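Online Marketing, Basic Course
Unit 2: Landing pages for small shops
Handout, version of 29/06/2024

In the last unit we talked about search ads. Now we look at the page where the visitor arrives after the click. Many small shops send all visitors to the home page, and this costs them money every month.

A landing page has one job. It should lead the visitor to one action, for example to order, to call or to leave an address. If there are several actions on the same page, please decide which of them is the main one and make the others smaller.

Our practice case is the online shop Kröger, which sells tableware from a warehouse in Stematitz. The shop paid for 1,000 clicks with the ad text "Plates in soft colors". All these visitors came to the home page, where the first thing to read was the history of the company. 900 of them left without opening a second page.

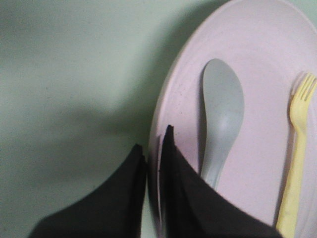
The owners then made a separate page for this ad. The headline repeated the words of the ad, the price stood directly under it, and the delivery cost was written before the order button and not after it. They used the page builder Sullo, but for our exercise the tool is not important.

Terms you should know:
Bounce - a visit that ends on the page where it started.
Conversion - the visitor does the action we wanted.
Message match - ad and page use the same words and make the same promise.

A warning about testing. Students often change the headline, the button and the price on the same evening, and later they cannot say which change had an effect. Change one thing, then wait. For a shop of this size we wait until at least 100 visitors have seen each version, and even then we speak of a first impression only.

Homework for July
Choose one ad from the Asden folder and write a landing page for it, text only. Mark the main action. Under your text, explain in a few sentences which words you took over from the ad and which ones you left out. Bring a printed copy, please, we will exchange them in pairs.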